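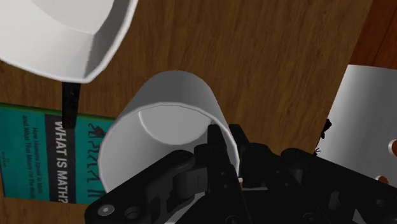

Do I have to sign up with an agent before I can see what a flat last sold for?
Sale prices are on the listing page for anyone to read, with no account and no phone number asked for.

About Strickland Urby

We are a small property listings and lettings firm, and we started out of irritation. Most of us had rented or bought through the big sites and had come to doubt nearly everything on them. "Deceptively spacious" tells a buyer very little. Neither does "viewing essential", or a price that says "offers over" and leaves you to guess how far over.

So our listings are short. We give the floor area, the lease length, the service charge and the council tax band. If the seller won't tell us the service charge, the page says so. We lose some sellers over this.

Our listings come from three sources: our own instructions, owners who list direct, and a data feed called Fluvine, shared with other local agents. We check the first two ourselves. The feed we can't vouch for in the same way – it is only as good as whoever typed it in – so anything from it carries a label. Feed listings with no update for 14 days are taken down.

We don't publish instant online valuations. We tried two of the tools on offer and they disagreed with each other on the same terraced house, so we went back to visiting. A visit is free and you are under no duty to sell through us afterwards. Treat our figure as an opinion too.

Lettings are handled by our sister office, Ekari, which looks after 500 homes. Landlords pay its fees. Tenants should still read the agreement before signing, including the dull clauses about notice and repairs, and ask us about anything that looks odd.

We have been asked why there are no awards on this page. We were offered one last October, for a fee, and said no.

The office is open from 9am. Complaints go to a manager who had no part in the sale or letting, and you will get a written reply. If you don't like the reply, you can take it further, and the letter will tell you how.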